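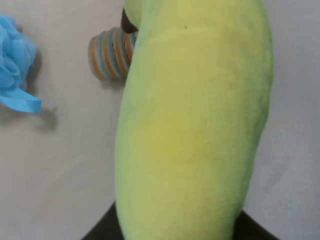
Issue 16

Kernach Retro Games Weekend: your questions answered

Page updated Aug 28, 2026

What is it?
Two days of old consoles, older arcade cabinets and a lot of very happy people mashing buttons! We set everything up in the big hall at Kernach and leave it switched on from opening until closing, so you can wander in, pick up a pad and play.

When is it on?
The second weekend in November, same as last year. Doors open at ten on both days.

How many machines will there be?
70 this time, which is our biggest line-up yet. The racing corner has grown a lot (we finally have the linked cabinets working together, and they are loud and brilliant) and the handheld table is back by the windows.

Do I have to pay for each game?
No, everything is on free play. Your ticket covers the lot, and you can go back to the same machine as often as you like. If there's a queue behind you, please hand over after three goes.

Can I bring my children?
Please do! Under-16s need an adult with them, and that adult needs a ticket too. Most of the platform games are on the low tables, where smaller players can reach. A few of the fighting and horror titles are kept upstairs and we check ages at the door.

I'm hopeless at games. Will I be out of place?
Not a bit. Half the fun is watching someone lose all their lives on the first level and then go straight back in. The two-player puzzle games are a lovely place to start if you've never held a pad before.

What is the Cluvden Cup?
Our high score contest, and it gets wonderfully tense. You play one game, picked on the morning, and your best of two attempts goes on the board. Sign up at the front desk before noon. The top scorers play off on the second afternoon on the big screen.

Can I sell or swap my old games?
Yes, at the Bednarek swap table. Bring up to 3 boxes and label each one with your name. Loose cartridges are fine, and so are games without manuals. Please don't bring copied discs.

Will there be anything new to play?
Yes! Woson is a small platform game made by a local pair in their spare time, and they're bringing an early version with three levels. They'd love to hear what you think, especially about the lift section, where everyone who has tried it so far has got stuck.

Is there food?
Hot rolls, cakes and tea in the side room all day. No drinks near the machines, please.

Can I leave and come back?
Yes, keep your wristband on.

My ticket hasn't arrived. What now?
Check your junk mail first. If it isn't there, give your name at the desk and we'll find you on the list.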